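Tidying a Formal Living Room in Ten Minutes
Paloma Oyelaran
4 October 2023

I love a living room with some pattern in it! Big flowers on the sofa, medallions on the rug, gold trim on the coffee table, the works. My aunt in Vernmont furnished hers that way and I've been copying her ever since. The trouble with all that pattern is that litter hides in it. A candy wrapper on a plain gray carpet shouts at you from the door, but on a busy rug it can sit there until somebody steps on it with a bare foot.

So here's my ten-minute routine, which I do most evenings and always before company.

Start with the floor

Forget the cushions for now. Everyone wants to plump cushions first (so satisfying, I know), but crumbs and scraps get kicked around while you do it. Walk the rug from the doorway toward the sofa and look for anything lying flat. Clear wrappers are the worst, as the pattern shows right through them. If you're not sure you've got them all, turn off the overhead light and set a lamp on the floor for a minute. Plastic glints like mad.

Carry the bin to the mess. I can't say this enough. A small one with no lid is perfect, and you can stand it right in the middle of the carpet while you gather up the paper and wrappers lying nearby.

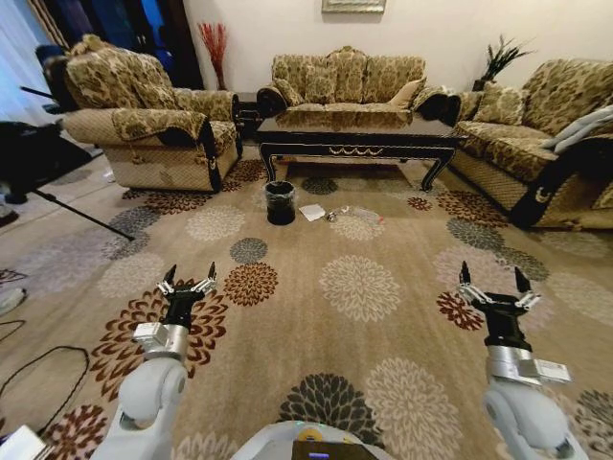 Line the bin properly

I used to drop a bag in and hope. It slid down the first time anything heavier than a tissue landed in it, and then I was fishing around for the edge with sticky fingers. Now I open the bag all the way, push it down to the bottom with my fist, and fold a good three inches over the rim. If the bag is too wide, twist the extra plastic into a little knot on the outside and tuck it under the fold.

Keep four or five spare liners flat in the bottom of the bin, underneath the one in use. Pull out the full bag and the next one is waiting for you – I get a silly amount of joy from this every time.

Small clear liners come on a roll of 296 where I shop, and a roll lasts us ages. The thin ones are fine for a living room. Save the thick ones for the kitchen.

Paper, tissues and wrappers

Pick up the bin when you're dealing with light stuff. Hold it in one hand, tip the mouth a little toward the other hand, and let the tissue go right at the opening. It saves bending over twice, and you won't have a scrap floating off under the coffee table, where you'd be down on your knees after it.
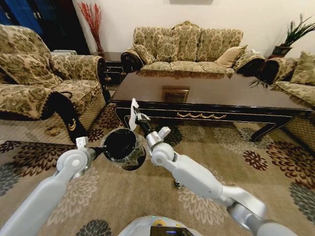
Dry tissues can go in as they are, but I fold up anything sticky inside a clean piece of paper first so it doesn't glue itself to the liner. Candy wrappers I squash down hard. They spring back open and fill a little bin in no time. Flat sheets of paper get a quick look on both sides before they go anywhere. I threw out a school permission slip once and had to go through the big can in the garage at ten at night.

Now the coffee table

Glossy black or dark brown tops are gorgeous and they show everything. Dust first with a dry microfiber cloth, going one way, end to end. Then a second cloth, barely damp, and a dry one straight after. Lift your frames and knickknacks. Don't wipe around them, you'll get a halo.

For scrollwork and gold trim, use a soft makeup brush or a clean paintbrush, no spray. Spray collects in the grooves and dries cloudy. Check the finish in a hidden spot if you must use any liquid at all, as some gold paint lifts off with hardly any rubbing.

Curved legs catch fluff where they meet the rug. An old sock over your hand does the job.

Sofa and armchairs

Tall back cushions want a thump on both sides and then a tug at the top corners. Slide a hand down behind them while you're there (pens, popcorn, one earring). Throw pillows go on last. I like one plain pillow on a patterned sofa, right at the end by the arm – it gives your eye a rest.

If you keep a throw over an armchair, shake it outdoors. Then fold it in thirds the long way and lay it so the edge lines up with the front of the arm.

Once a month

Vacuum the rug on the back as well as the front if you can flip it. I do ours in November before the holiday crowd, with a helper on the other end, and the amount of grit that comes out is amazing. Wash the little bin too: warm water, a squirt of dish soap, and let it dry fully before the liner goes back in.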